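In Praise of the Yellow Table

By Chiến Kim
March 10, 2020

I have strong feelings about tabletops, and I blame a screw. It was a tiny black one, out of the back of a tape player I was fixing for my aunt, and it spent most of an evening sitting in plain view on my dark walnut desk while I crawled around the floor with a flashlight between my teeth. I found it with my elbow. After that I went out and bought the plainest white table I could get, and I figured that was the end of my troubles.

It was, for maybe a month! White is great until you've got a lamp pointed straight down at it. Then everything silver vanishes. Washers, little brackets, the shiny end of a plug, all of it melts into the glare, and you squint, and then you get a headache and go make a sandwich. I tried a gray cutting mat (too dull, everything looked dead on it) and a green one that a quilting friend swore by, which was better, though I kept wanting to quilt on it.

Then I saw what they do at Sulura, a small workshop in Vurham where people put together and take apart little electrical things for a living. White tables, same as mine, with a big sheet of yellow laid over the top. I wanted one before I'd even taken my coat off.
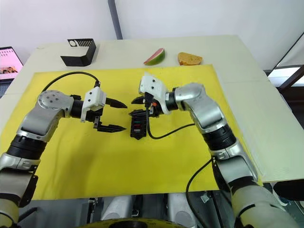

What got me was how well yellow treats both ends of the range. Black cable on yellow is about as easy to read as a road sign, so you can follow a cord from one end to the other without picking it up and wiggling it. Silver holds up too, because the yellow shows around the edges and gives the metal an outline. And if something has a speck of red or green on it, you catch that right away. I hadn't thought about color at a workbench in years except for picking out a chair cushion, and I spent the whole drive home thinking about it.

So I ordered my own. It came rolled up in a tube and it fought me for days. I had cookbooks on all 4 corners and it still had a hump in the middle like a sleeping cat. If you buy one, unroll it on a warm floor, face down, and leave it overnight before you even think about putting it on the table. Mine cost $33, and I've spent more than that on dinners I can't remember. You can also go the stiff route and get a board, which lies flat from the first minute but has to live somewhere when company comes over. I don't have that somewhere. My apartment on Bouvier Street has one closet and it's full of tape players.

Size matters more than I expected. My first idea was to cover every inch, wall to wall, and I'm glad I measured wrong and ended up with a strip of bare white left over at the back. That strip has turned into the best part of the setup. Coffee goes there, and so does my phone, and the notepad, and whatever I'm not working on right now. The yellow is for the job. My brain picked up the rule without being told, and when I see my mug creeping onto the yellow I actually feel a little guilty and move it back. 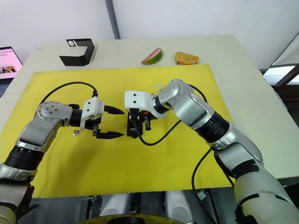
Cleaning is where you pay for all this, I'm sorry to say. Yellow shows pencil, it shows soldering crumbs, and it shows the ring from the one mug that did get past me in August. Warm water with a drop of dish soap takes care of most of it. For the stubborn stuff I use a white eraser, the soft school kind, and rub in one direction. Please don't use the rough side of the sponge. I did, once, and now I've got a cloudy patch near the left edge that catches the lamp every single night.

The other habit worth stealing is giving each cord a bit of slack. I used to pull mine tight to keep things neat, and a tight cord will drag a small part right off the table when you bump it. A loose curve stays put. I keep a clip at the back of the table now, and a shallow dish for the really small stuff.

My aunt got her tape player back, by the way, with every screw in it. She has since found another one in her garage, and it's sitting on the white strip until I've finished with the radio.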